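The training ground for warehouse arms

By Chrysanthi Balaskas

Trarkwood sells two things. One is a library of household and grocery objects, scanned and cleaned up so they can be dropped into a physics simulator. The other is a subscription service called Rirnon, which takes a customer's arm and gripper, puts them in front of those objects and runs pick-and-place trials until someone tells it to stop.

The company has 18 staff and works out of the upper floor of a former printery. Its customers are mostly small integrators who build sorting and packing cells and who can't afford to tie up a real arm for weeks while they work out which gripper fingers to order. A base subscription costs $457 a month. For that, a customer gets 25 objects, a choice of arms and two camera views for each trial.

Revathi Kandasamy runs the object library. She spent nine years in packaging design before she joined, and she is blunt about what the library is for. "People want to know if the fingers will fit around the thing," she says. "After that they want to know what the camera will see while it's happening. Most of them haven't thought about the second part."
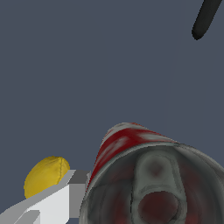

Camera placement is where the service earns its money. A view mounted near the hand gives the control software plenty of detail on whatever is closest and very little on anything else. With a soft drink can close up and tipped towards the lens, the lid and pull tab take up a large share of the pixels, and a lemon beside it has its lower part hidden by the gripper finger. Kandasamy says customers who train on a tidy overview alone are often caught out by this when they move to hardware. Rirnon lets them shift the camera, swap the lens and run the same trial again, and the results are stored next to each other for comparison.

The textures are a weaker point. Labels on the scanned objects can come out smeared, and fine print is generally lost. Kandasamy says this matters little for grasping but rules the library out for anyone testing barcode or label reading. A sharper set of scans was due in October and has been pushed back.

Urs Fuchs has used the service since its trial period. His firm, Mavex, fits out packing lines for fruit wholesalers and specialty grocers, and he wanted to compare finger lengths before committing to a machining order. He set up the trials over a weekend from home. The setup screens are plain and the manual is thin — he had to phone Trarkwood to find out how friction values were entered — but the trials ran without trouble once they were loaded.

His main complaint is about soft goods. Every object in the base library is rigid, so a ripe tomato behaves like a billiard ball. Fuchs ended up treating the simulator's grip force figures as a starting point and doing the final tuning at the bench.

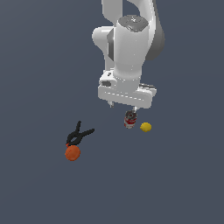
He also found it worth paying attention to how the objects were laid out before each run. The default setting spreads them over a bare surface with generous gaps, and success rates under those conditions flatter almost any gripper. Fuchs switched to a tighter layout, added bin walls and watched his numbers drop. He says the second set was far closer to what he later measured in the workshop.

Trarkwood has one direct competitor at this price. Orbán offers a larger library and handles deformable objects, but it charges by computing time, and a long batch can cost more than a month of Rirnon. Parvaneh Esfahani, who teaches automation at a technical college, has tried both with her second-year students. She kept Rirnon for the classroom because the bill is the same every month. For her own consulting work she uses Orbán.

"If you're picking cans and boxes, the cheaper one will do you," she says. "If you're picking bread, it won't."

Lina Shboul, who founded Trarkwood, says soft objects are on the list for this year but won't give a date. Existing subscribers will get them at no extra charge. New customers can sign up month to month, with no minimum term, and extra objects can be scanned to order if the customer posts in a sample.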